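Why Is a Blanket So Warm? (And Other Cozy Questions)

by Eamon Moynihan
Mar 14, 2023

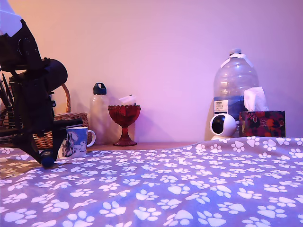
Blankets are a funny sort of thing when you stop and think about them. A blanket has no battery, no plug and no little fire hidden in the corner, and yet when you pull one up to your chin on a chilly night you feel warmer in a minute or two. So where does the warm come from? You might want to guess before you read any further. Any blanket will do for thinking about this, a plain one or a stripy one or a grayish lavender one with white paw prints on it, like the one with the mug and the basket standing near it. The color doesn't matter and neither do the paws (although I do think paws make a blanket friendlier).

Did you guess? The warm comes from you!

Your body is making heat all the time. It makes heat when you run and when you laugh and even when you are fast asleep and dreaming. Inside, you stay close to 98 degrees Fahrenheit, and your bedroom is nearly always a good deal cooler than that. Heat likes to travel from warm places to cooler ones, so your heat keeps slipping off your skin and drifting away into the room. A blanket slows it down. It can't make any heat of its own, but it is very good at keeping yours from wandering off in a hurry.

The secret is air

Now, you might suppose that the cloth does all the work, and the cloth does help, but the best helper in a blanket is something you can't see. It's air. A fuzzy blanket is made of thousands and thousands of tiny threads, all bent and tangled together, and in between them are little pockets where air gets stuck. Air that is stuck can't blow about, and air that can't blow about is slow to carry heat away. People who study these things call a material like that an insulator. It's a good word to say out loud. IN-suh-lay-ter.

Birds know all about it, in their own way. Have you ever seen a small bird in winter that looked as round as a tennis ball? It has fluffed up its feathers to hold more air. Dogs and cats have fur that does the same job, and many dogs grow a thicker coat for winter and then leave a great deal of it on the sofa when the weather warms up. Our old dog Nukine used to start dropping hers in May, and my mother swept up so much of it that she said she could have knitted us another dog.

What about a mug of cocoa?

A mug has the same problem you have. The cocoa inside is hot, the room is cooler, and off goes the heat. Some of it goes straight up from the top, and you can see a sign of that when steam curls over the rim. Some of it goes out through the sides, and that is why your hands feel so nice when you wrap them around a mug.

Most mugs are ceramic, which means they were made from clay and baked very hard in a special oven called a kiln. Ceramic lets heat through more slowly than metal does. If you have ever left a metal spoon standing in hot soup and then picked it up, you will know how quickly metal passes heat along – ouch! Always let a grown-up check a hot drink or a hot spoon before you touch it.

And a basket?

A wicker basket is full of gaps, so it is no good for holding cocoa. I don't recommend trying. But gaps are useful too. Air can move in and out between the woven strips, and so people have kept apples and onions and bread in baskets for a very long time. Moving air carries dampness away, and things that stay dry don't go moldy so fast.

So there you have two ways of using air. A blanket holds it still to keep you warm, and a basket lets it pass through to keep things fresh. I think about that rather often, probably more often than I should, and usually when I'm supposed to be folding the laundry.

Try it yourself

When I visited the children at Cusden School we did this together, and there was some very serious frowning at thermometers. You will need two mugs that are the same, a small blanket or a thick towel, a kitchen thermometer, and a grown-up to do the pouring.

Ask your grown-up to fill both mugs with warm water from the tap. It should be warm like a bath, and it doesn't need to be any hotter. Put a saucer on top of each mug. Wrap one of them up snugly in the blanket, sides and top, and leave the other one standing bare on the table. Then go off and do something else for 14 minutes. Drawing is good, and so is looking for your other sock.

When the time is up, take off the saucers and measure the water in both mugs. Which one is warmer? Write it down. If you like, do it all over again with a thin dish towel, or with a sweater, or with an ice cube in a little bowl. That last one is my favorite. Will a blanket make the ice cube melt faster or slower? Plenty of grown-ups get it wrong! Remember that a blanket doesn't make any heat, and that heat can be slowed down on its way in just as well as on its way out.

Words to keep

Insulator: something that heat passes through slowly.
Ceramic: clay that has been baked until it is hard.
Wicker: bendy stems or canes woven together to make baskets and chairs.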